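How do you pick a homecoming alumni court when hardly anyone nominates?

Posted in Alumni & Reunions

Hamish Lowther
I'm on the board of a regional alumni chapter for a small college, and this year I got handed homecoming. One part of it is the alumni court. Each chapter sends one representative, plus an attendant if it wants, and they're introduced at a short ceremony before the football game. The college gives us a deadline in June for the names and leaves the rest up to us.

Our mailing list has 3,748 addresses on it. Last year the nomination form went to the whole list and we got 10 forms back. Four of those were for the same person, who hadn't been asked and didn't want to do it. The board ended up picking someone over the phone the night before the names were due. She did a fine job, but there was grumbling afterward that the whole thing had been decided in private, and I can't say the grumbling was wrong.

I'd like to have something written down this time. What I don't know is whether to run an actual vote, keep it as a board choice with some rules around it, or tie it to fundraising the way a few of the other chapters do (whoever raises the most for the scholarship is the representative). Our dues-paying membership is 400, and of those maybe a quarter come to anything in person.

Also, does the person have to be a graduate? We have a very active member who left after two years and finished somewhere else. The college counts her as an alumna on its own list. Our bylaws don't say anything either way.

Thanks for any help. I've never done this before.

Skasia
I ran ours for six years, so I'll go through it in the order we did it.

Start with who is eligible and get the board to approve that before any names come in. If you settle the rules after you have names, people will assume the rules were written around somebody. On your non-graduate, use the college's definition. If the alumni office has her on its list, she's an alumna, and you don't want your chapter to be the one arguing about it. Call the office and ask them to confirm by email, then keep the email. Some colleges have a separate rule for the court even when they don't have one for membership, so ask about both.

Next, limit nominations to dues-paying members. You can still announce it to the full list, and you might pick up a few new members that way, but a form sent to thousands of people who never open your mail isn't going to bring much back. We sent ours to paid members only, then called the ones who came to events. The calls brought in most of the nominations. Two of us split the list and did it over a couple of evenings.

Put a line on the form that says the nominee has been asked and has agreed. That takes care of the problem you had with the four forms.

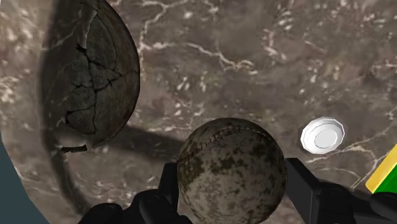
Once the forms are in, check each nominee against your rules and send the final list to the paid members for a vote. We gave them two weeks. Paper ballots were mailed to anyone who asked for one, which was mostly the older classes, and everyone else voted online. Pick any survey tool that can give each member a single-use link. Have someone who isn't on the board do the count, or at least sit there while it's done. The runner-up was asked to be the attendant, and in six years only one turned it down.

I would stay away from the fundraising method. We did it that way before my time. It does bring in money, but it goes to whoever has the most relatives with checkbooks, and one year a woman put in most of the total herself and then felt she was owed a say in the program. If you want the scholarship money, sell ads in the program book or charge a little more for the breakfast.

A few things to tell your representative before she agrees, in writing if you can:

What she has to pay for. Ours bought her own outfit and the chapter paid for the sash, the flowers and one hotel night. The first year we did not spell this out and it caused a problem.

What time she has to be there. Lineup for the ceremony is usually well ahead of the start, and she may miss the class luncheon.

Whether she needs an escort, and whether the college provides one.

What goes in her introduction. Get her class year, hometown, job and any offices she has held, and have her approve the final wording. They will read exactly what you send them, including a misspelled name. Write out anything that's hard to pronounce.

Last thing, count backward from the deadline. I'd have the rules approved three months ahead, forms out the week after, and the vote closed at least two weeks before names are due. You'll lose some of that time to people who don't answer their phones.

bleacher_row_9
We're a much smaller chapter, 35 members, and we just go by service. Whoever has been active longest and hasn't had a turn gets asked first. If they say no we go to the next one. No vote and no forms. The list gets read out at the spring meeting so everybody knows where they stand. It might not work with 400 but you could use it to break a tie.

I'd check with the college on the men too. Ours changed the wording a couple of years back so a chapter can send anybody, and we were still using the old form.

Hamish Lowther
Thank you both. I called the alumni office this morning and they go by their own list for the court as well, so she's eligible. They're sending me that in an email. The wording does allow for men now, and we had the old form too.

I'm going to bring the paid-members vote to the board with the service list as the tiebreaker. Skasia, did you let board members be nominated? Two of ours would probably be interested.

Skasia
Yes, but they had to sit out everything to do with the form and the count. Put that in the rules with the rest of it.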